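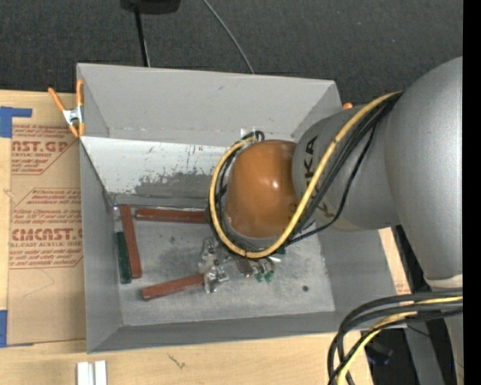 Open-top gray bin with sloping walls, on a light wooden tabletop

The Sketbridge Book of Pilgrim Saints
Hardcover, one volume
Price: $70.00
Availability: In stock

The Sketbridge Book of Pilgrim Saints collects 57 lives of men and women remembered for their travels: missionaries, wandering monks, and lay people who walked to Rome or Jerusalem and in some cases never came home. The lives are arranged by feast day, beginning in January. Most take ten to fifteen minutes to read aloud.

Each entry gives the feast, the places connected with the saint, and a short note on the sources. Where the early accounts disagree, the note says so. Legends are included -- many readers will want them -- but they are set in italic type so they can be told apart from the older material.

The text was first issued by Bideck in four paperback parts. This edition brings the parts together, corrects the dates in the June section, and adds an index of places.

Details
Pages: 600
Maps: 40, black and white
Binding: sewn, cloth over boards
Ribbons: two (red, green)
Type: Yagi, 11 point
Language: English

Large print
A large print edition is sold separately in two volumes under the Unura name. The page numbers do not match this edition, so reading groups should order one or the other. The maps in the large print edition are at the back of volume two.

Parish orders
Orders of ten or more copies ship free within the United States. Please give the parish name and a street address, as we can't deliver cartons to a post office box. Tax-exempt customers should send a copy of their certificate before ordering.

Returns
Unmarked copies may be returned within 30 days. Copies that have been stamped or had a bookplate added can't be taken back unless there is a fault in the binding.

Related items
Pilgrim Saints wall map, folded
Cloth book cover, black
Extra ribbons, pack of six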